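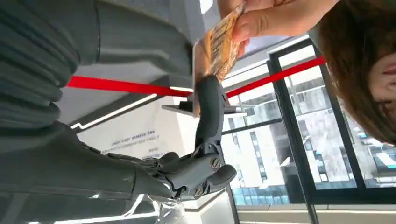

4.2 Printed surfaces and cue placement

The inventory described in Section 3 contains 3679 small flat items. Of these, 1641 are cards, and the remainder are packets, sachets, sleeves and folded leaflets. The two groups were kept together through the first pass of coding. They are close in size, they are picked up with the same pinch between thumb and fingers, and both carry their graphics on a surface that the hand partly covers during use. Snack and candy packets turned out to be useful as a comparison group. Their graphics tend to fill the whole face, with several saturated colors and no quiet area, and the item has no preferred orientation once it is out of the box. A card that goes into a slot does have one.

Power-access cards were treated as a separate class within the cards. The card is placed in a holder, usually near the door, and the room circuit stays live while the card is present. It may or may not also open the door. In our sample the two functions were combined on one card at Metham and split between two cards at Grultthorpe, where guests received a plain key card and found the power card already in the holder. Following Farooqui and Polák, we call the first arrangement joint and the second resident. A resident card is handled less often than a joint one, but it is more often handled without instruction.

Each face was coded for background type (plain, pattern, drawing, photograph), text, direction mark, and finish. Direction marks were coded as arrow, triangle, chip outline or none. The position of the mark was recorded relative to the leading edge, meaning the edge that enters the holder first. Coding was done by Um and Sönmez from the physical items, under the same desk lamp, and disagreements were settled by Akbulut. Most disagreements concerned the boundary between drawing and photograph on older cards with coarse printing.

Photographic backgrounds were the most common type among the resident cards. The subjects are generic: shorelines, bridges at night, flowers, tree-lined paths. Few show the building in which the card is used. Suppliers sell these designs as stock, and the same photograph appeared at sites with no other connection. The text is then set over the photograph, most often in white, and often without a panel or outline behind it. Figure 3 shows a card of this kind.
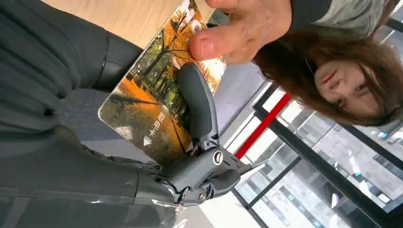
Figure 3. Glossy plastic power-access card with a photographic background (autumn park). The name of the card, 取电卡, and a small triangle giving the insertion direction are printed in white on the lower part.

Two properties of the card in Figure 3 recur across the class. The first is the competition between the cue and the background. The orange, yellow and green foliage and the fallen leaves form a dense field with patches of bright sky between the branches, and the triangle is small relative to the detail in that field. White was coded as adequate where the area directly behind the mark was mid-tone or darker, and as marginal where it crossed a bright patch. The second is gloss. A reflection on a glossy face can be as bright as the printed white, and its position shifts with the tilt of the card. Matte cards in the sample did not have this problem, though they showed more edge wear.

The wording also deserves a note. 取电卡 names the function of the card (roughly, a card for drawing power) and leaves the action to the triangle. Cards with an English text more often used a sentence, such as an instruction to insert the card for electricity, and omitted the mark. We coded these as different strategies — naming plus mark, and instruction alone — and did not rank them at this stage. Bilingual cards usually combined the two, at the cost of type size.

For the reading task, a subset of 200 cards was drawn from the 1641, stratified by background type and finish. Cards supplied by Grunico were held to the same proportion as in the full inventory, as they otherwise dominate the photographic group. The Bajpai cards were excluded from the subset. They are punched at one corner, and the hole works as an orientation cue that the coding scheme does not capture. Packets were not used in the reading task. Participants received each card face up at one of four rotations and were asked to state which edge went in first. Response time was taken from the moment the card was released by the experimenter. The results are given in Section 5.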